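Wednesday, before work

Up far too early and couldn't face lying there, so I went down and had a proper look at the basket I carried home from Harkby. Nélida says I have enough baskets (she's right), but I do love this one — black mesh, pale lining, and that lovely honey-coloured end with the grain running top to bottom.

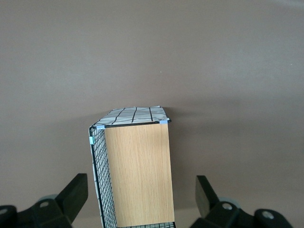 The Harkby basket, wood end.

I still can't decide what goes in it. Bread, probably, or all the post I keep pretending I'll answer. Joonas wants it for his wool and he isn't having it!

Breakfast was on my mind by then anyway. I'd put the green plate out on the brown with a pastry on it, and there was a slice of bread for the toaster too.
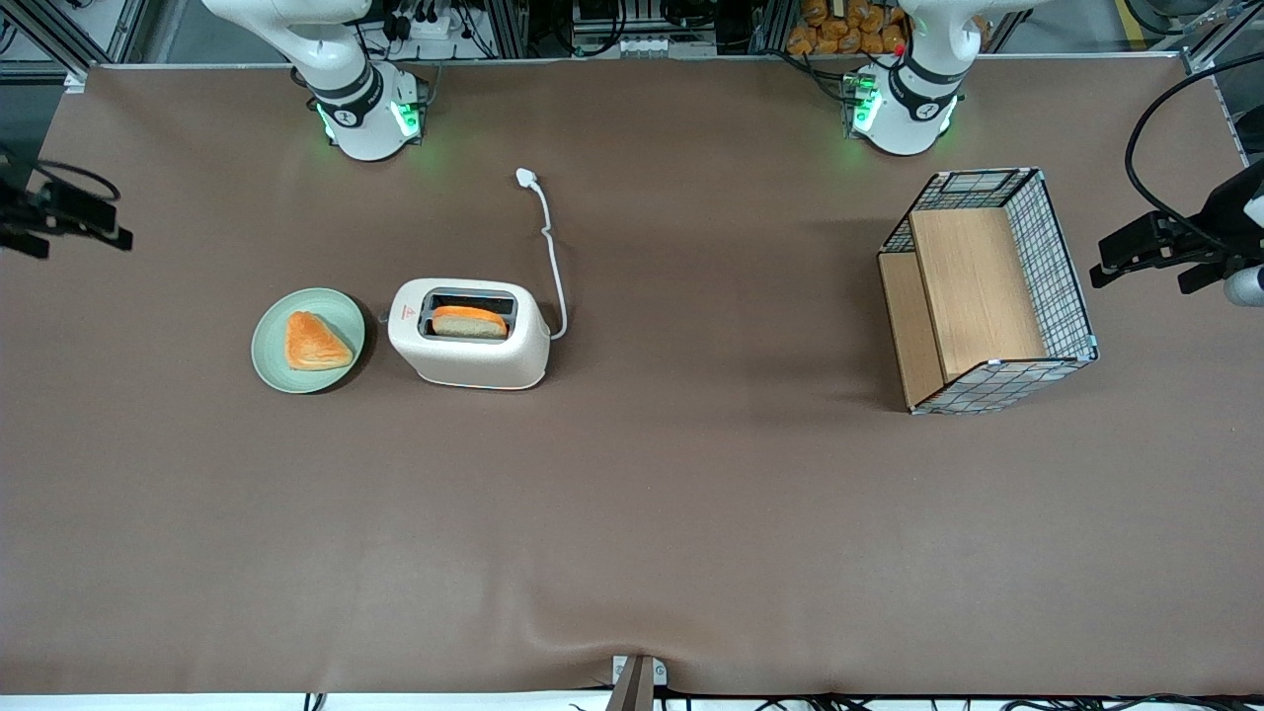
Arvo rang at this point to ask if I'd paid the 400 for the Vomgate weekend. I hadn't. I have now, and I feel poorer but much more virtuous.

Things to do about the toaster
Wipe it down, it's got scuffs and little scratches on the white.
Look up whether Kettunen still mend them.
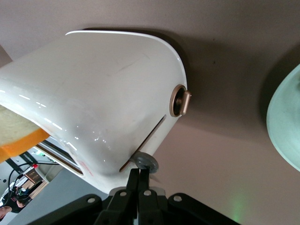 Later, with tea

Rang Yaneth and got the whole saga of her new kitchen, which is up to 2000 and still has no sink. I said she could come and eat at mine. 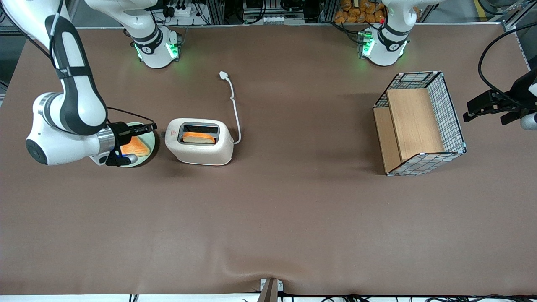 She's coming on the early bus and bringing jam, so I must get more bread in, and butter, and find the other green plate.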